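Home | Trails | Season Map | Gardens | Downloads | Contact

Stalliten Trail Guide, Section 5: Setting Up a Spring Bloom Walk

Applies to the printed map and the handheld audio unit. Updated November 19, 2018.

5.1 Before you start

Charge the audio unit fully. Load the Gardale region file from the Downloads page. The file does not include the Plodthorpe orchards, which are a separate download.

Note: Bloom dates in the region file are averages. Check the bloom board on the Gardale page the evening before your walk.

5.2 Loading the route

1. Hold the side key until the start screen appears.
2. Select Walks, then Spring.
3. Select route 22 (Morais Garden Loop). The unit shows the length of the loop as 2 miles.
4. Press OK. Wait for the tone.
5. Stand at the lower gate and press Mark Start.

If the unit shows code 321, the region file is missing or damaged. Delete the file and load it again. Do not remove the battery while a file is loading.

5.3 Walking the loop

1. Follow the gravel path uphill from the lower gate. Keep the pond on your left.
2. At the first fork, take the path marked with a white post. The early cherries are along this stretch.
3. Press Next at each numbered post to hear the entry for that tree.
4. At the top terrace, press Pause before leaving the path.

Caution: The stone steps below the terrace are slick after rain. Use the ramp.

Caution: Stay off the grass under the trees. Foot traffic packs the soil over the roots.

5.4 Rest stops

Select Stops to list benches, restrooms and refreshment points. Pausing at a stop does not clear your place on the route.
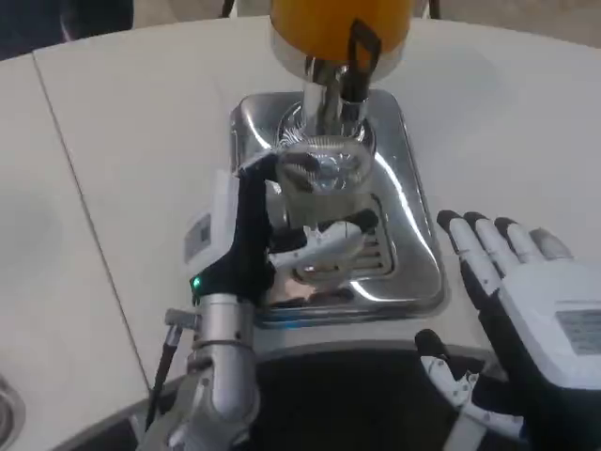

Fig. 5-1. Clear glass under the spout, over the drip tray.

5.5 Ending the walk

1. Return to the lower gate and press End.
2. Select Save to keep your marked trees, or Discard to clear them.

Saved walks stay on the unit until September, when the spring list is reset.

14 shares | 3 comments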